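Celda de dos brazos: la cámara de muñeca falla con la bandeja metálica y la pinza izquierda aprieta tarde

nenberg_taller

Hola a todos. Llevo un par de meses peleándome con una celda pequeña de clasificación, dos brazos sobre una mesa blanca, bandeja de acero en medio y una cubeta de plástico a cada lado. Las piezas son válvulas de latón con volante rojo y unos engranajes negros pequeños. Las válvulas tienen que ir a una cubeta y los engranajes a la otra, y ya está, no hay más misterio. O eso pensaba yo en diciembre.

Tengo dos problemas y no sé si son el mismo.

El primero: la cámara de muñeca me ve los engranajes cuando quiere. Si pongo uno directamente sobre la mesa blanca, perfecto, siempre. En la bandeja me lo pierde, o me marca como engranaje una mancha oscura del reflejo, y allá va el brazo a coger aire. Por la mañana va bastante mejor que a las seis de la tarde, cuando enciendo los fluorescentes del taller.

El segundo: el brazo izquierdo, después de un rato trabajando, empieza a cerrar la pinza tarde. Llega a la pieza, se queda pensando y luego cierra. A veces me salta un aviso de comunicación y a veces no. El derecho nunca lo ha hecho. He cambiado los dedos, he bajado la velocidad y he reiniciado la controladora más veces de las que quiero reconocer. Contador del último arranque: 1.125 ciclos y el retardo ya era muy molesto.

La secuencia la preparo con Werkel, por si alguien lo usa. ¿Empiezo por la luz, por los cables, por recalibrar todo? No quiero desmontar a lo loco porque la calibración entre brazos me costó una tarde entera.

barbieri_mant

Buenas. Yo diría que son dos cosas distintas, así que te lo separo.

Lo del retardo: cables. Casi seguro. En Prunavard tenemos una celda parecida y pasamos por lo mismo, con el mismo aviso que va y viene. El cable de la pinza colgaba en un bucle, y cada vez que la muñeca giraba a tope tiraba del conector. Haz esto en orden y apúntalo todo:

1. Para la celda, corta tensión y espera. Con el brazo alimentado no se toca ningún conector, ni aunque sea un segundito.
2. Desenchufa el conector de la pinza, mira los pines con una linterna y vuelve a roscarlo hasta el final. El nuestro estaba a media rosca y a simple vista parecía bien puesto.
3. Recorre el cable con los dedos desde la muñeca hasta la base. Si notas un punto blando o la funda brillante de rozar, ahí lo tienes.
4. Sujeta el cable con velcro ancho en los tramos largos y deja holgura en cada articulación. Bridas de plástico no — acaban mordiendo la funda.
5. Vuelve a dar tensión y mueve solo la muñeca, a mano y muy despacio, de un extremo al otro, con la pantalla de diagnóstico abierta. Si el aviso sale siempre en la misma postura, es el cable y te olvidas de lo demás.

Si después de eso sigue igual, intercambia los cables de pinza de los dos brazos (apagado todo otra vez, claro). Si el fallo se pasa al derecho, compras cable nuevo y listo. Si se queda en el izquierdo, ya miraría la pinza o la configuración del puerto. Y no recalibres todavía, no has movido ninguna base.

Nosotros cada 2.000 ciclos paramos, reapretamos conectores, limpiamos dedos y lentes y echamos un vistazo a los bucles. Se tarda poquísimo y desde entonces ni un susto (toco madera).

manitas_del_sur

Tapa la bandeja con una cartulina mate y arreglado. Lo de la pinza ni idea, yo le bajaría la fuerza.

celda_y_cafe

Coincido con lo del cable, y la fuerza yo no la tocaría, que eso no arregla un retardo. Voy con la visión, que es donde más horas he perdido.

Una bandeja de acero pulido es un espejo, y encima un espejo con ondas. Te devuelve el brazo, la pinza, el techo, todo en manchas oscuras, y tus engranajes son negros y pequeños. Lo raro es que acierte alguna vez. Os pongo la mía, que lleva pinzas Robotiq en los dos brazos y la misma mezcla de piezas:
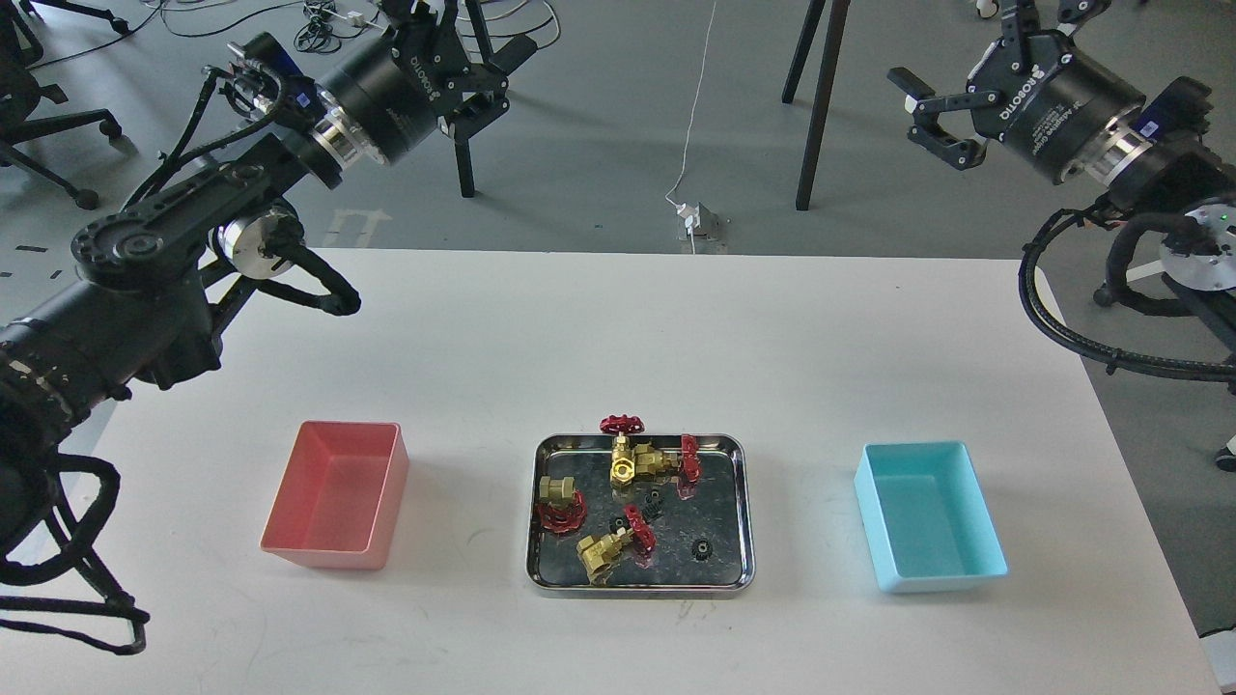
Bandeja con válvulas y engranajes, cubetas vacías a los lados y las dos pinzas abiertas.

Fíjate en el metal entre las piezas, porque esas manchas son justo lo que confunde al detector. Las válvulas no me dan guerra, el rojo del volante canta muchísimo y el latón también ayuda. El engranaje es otra historia.

Lo que a mí me ha funcionado:

La cartulina sirve para probar, en eso tiene razón el compañero, pero se arruga y se mueve en cuanto la pinza la roza. Yo corté una lámina blanca mate y la pegué al fondo con cinta fina de doble cara. Ojo, que te sube un pelín la altura del fondo y tienes que corregir la Z de recogida. Si no, los dedos bajan de más y te cargas las puntas.

La luz, siempre la misma. Tapé la ventana y puse un panel con difusor de lado. Después ajusté la exposición a mano y la dejé fija, nada de automático, que en cuanto entra el reflejo de la pinza te cambia la imagen entera.

Y el umbral de confianza: con el que venía aceptaba cualquier sombra. Lo subí al 82 por ciento y dejó de perseguir fantasmas. Algún engranaje lo rechaza a la primera, pero le tengo puesto que haga hasta 2 intentos desde otro ángulo y casi siempre cae.

Otra cosita, ya que estás: cuando la válvula queda tumbada con el volante en vertical, cógela por el cuerpo hexagonal, que tiene caras planas. Por el volante se te gira en el aire y acaba donde le da la gana.

Cambia una sola cosa cada vez, eso sí. Yo lo toqué todo la misma tarde y luego no sabía qué me había arreglado qué. Si pruebas lo de intercambiar los cables, cuéntanos en qué brazo se queda el fallo, que tengo curiosidad.

Contacto | © Comunidad de ayuda, todos los derechos reservados | Volver arriba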